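Folding on the bed beats folding at the table, and I say this as someone who owns a perfectly good table. The bed is bigger, it's at a decent height, and you can't go to sleep until the job is finished. I learned the method from Ok-hee Woo, who ran the alterations counter at Viltard for 15 years and has never once owned "the chair."

## Before you start

Make the bed. Pull the bedspread tight, because every lump under it ends up as a crease in somebody's shirt. Then bring over the clean clothes a few at a time. Dumping the whole basket out feels efficient for as long as it takes to look at it.

## Spread first, fold second

1. Lay the biggest dark piece down flat, toward one side.
2. Put the next shirt beside it. They can touch.
3. Smooth from the middle outward with your palm. Go easy over any print.
4. Straighten the sleeves. They will have opinions.
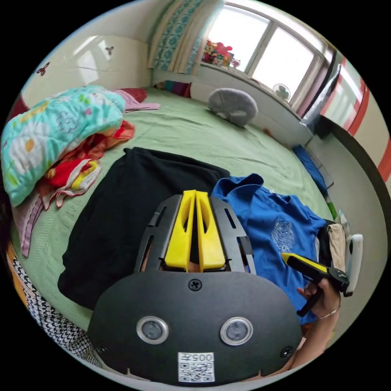 *Step 2: black on the left, blue shirt next to it. The wrinkles are still in, so smoothing comes next.*

For a T-shirt, turn it face down, bring one side in to the middle, lay the sleeve back on itself, and repeat with the other side. Then fold the bottom up to the collar, and in half again. It should come out the size of a paperback. If it comes out the size of a phone book, you folded in thirds somewhere and I can't help you.

Long sleeves get one extra turn, down along the body, so they don't make a lump at the shoulder. Hoodies: hood down flat first, then treat as a very fat T-shirt.

## Stacking

Heavy things at the bottom. I keep stacks to 16 shirts in the wide Selto drawer and fewer on the shelf, where they lean. You can also file shirts upright, which looks wonderful until you take 2 out and the rest lie down like tired cattle.

I redid the whole closet in October and found 137 items, including a scarf I'd blamed my sister for losing. She has been informed.

## If it goes wrong

- **Collar keeps curling:** button it, or press it under the stack overnight.
- **Stack slides:** alternate which way the folded edge faces.
- **Still wrinkled in the morning:** hang it up in the bathroom while you shower – or wear a sweater.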